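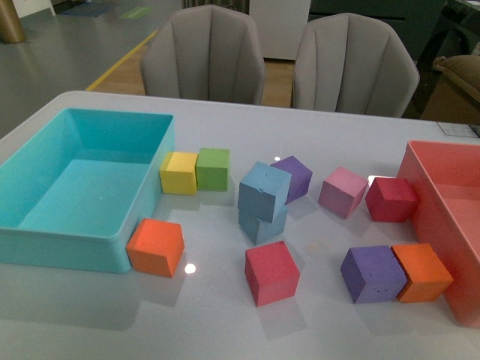

I've been asked so many times how I sort out the toy cupboard at our playgroup that I thought I'd better write it all down properly, so put the kettle on, as I do tend to go on a bit. It works just as well for a bedroom or the corner of a sitting room, and you don't need to buy much.

## Before you start

Pick a time when the children are out or asleep. I like to begin at 9.30 in the morning, when I've still got some energy, and I give myself the whole morning for a big cupboard. You'll want:

- an old sheet to spread on the floor
- a few open tubs or bins in different colours
- a washing-up bowl, mild soap and two cloths
- sticky labels and a thick pen
- a bag for rubbish and a box for giving away

## 1. Get everything out

Yes, everything! I know it's tempting to do one shelf and leave the rest, but you'll only find the missing jigsaw piece at the back of the shelf you skipped. Tip it all on to the sheet and have a good look at what you've got. When I did our cupboard in January I found three separate bags of train track, and I'd been telling the parents we were short of it.

## 2. Make rough piles first

Don't fuss over the details yet. Building things go together, then animals and people, then anything with wheels, then pretend food, and so on. If something could go in two piles, put it where a child would look for it. My friend Hamdia Gidey puts her toy tractors in with the farm animals, and I've come round to her way of thinking, though I held out for a long while.

## 3. Check and clean

Go through each pile and take out anything cracked, sharp or coming apart. Hard plastic can be washed in warm soapy water, rinsed and left on a towel. Foam toys hold on to water for ages, so wipe them with a damp cloth and squeeze them gently in a dry one, then leave them somewhere airy overnight. Throw away foam that has been bitten or has started to crumble, as little ones will put the bits in their mouths.

## 4. Give each pile a home

Open bins are much better than lidded boxes for under-fives. They can see what's inside, and they can put things back without needing a grown-up. Keep them shallow if you can, and only fill them halfway (a full bin always gets tipped out, in my experience, usually over somebody's feet). Stick a label on the front with a simple drawing as well as the word.

## 5. Put some away

Choose what's staying out and store the rest up high. I swap ours over every 30 days or so, and the old things come back like new presents. It's lovely to watch.

## Keeping it going

Leave 20 minutes for tidying at the end of a session and give each child one kind of toy to look for. We sing while we do it, rather badly. If a bin keeps ending up in a muddle, it probably has too many sorts of thing in it, so split it in two and try again next week.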